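**September, net and rim bench, Gostoldale gym**

Started the net wear test on the practice hoop, 4 pm.

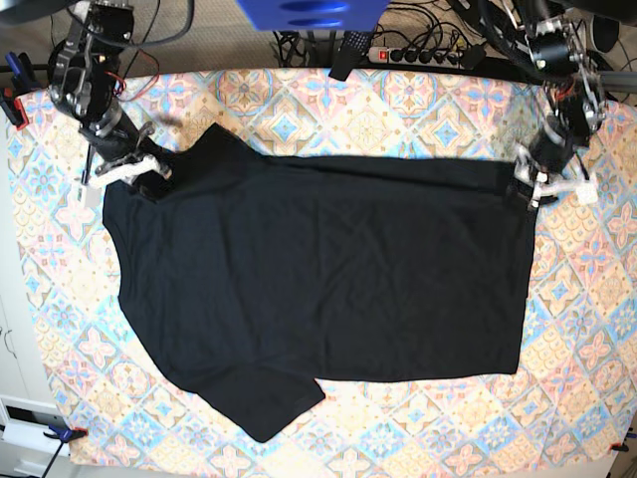
*Black T-shirt on the table, patterned cloth underneath.*

Hung the new Hidolis net on the north rim and left the old one on the south rim for comparison. Two hooks on the north side were bent inward, so I opened them with pliers before threading. Rim level checked front to back, fine. Side to side it drops a little toward the door. Not corrected yet.

Fermín Ledesma shot 245 from the free throw line, all at the north end. The net flipped up over the rim 4 times, each time on a hard swish. The old net at the south end took 326 shots and didn't flip, but it is a good deal softer and the bottom loops are fraying.

Eulalia Sepúlveda thinks the new cord is just stiff and wants it left up for a few practices before we trim or swap anything. OK with me.

To do:
- shim the north bracket
- ask Figueroa for spare hooks, same gauge as the bent ones
- measure net length again after the Sistosari game, unloaded, from rim to lowest loop

Ball pressure wasn't logged today. Write it down next time before the first shot.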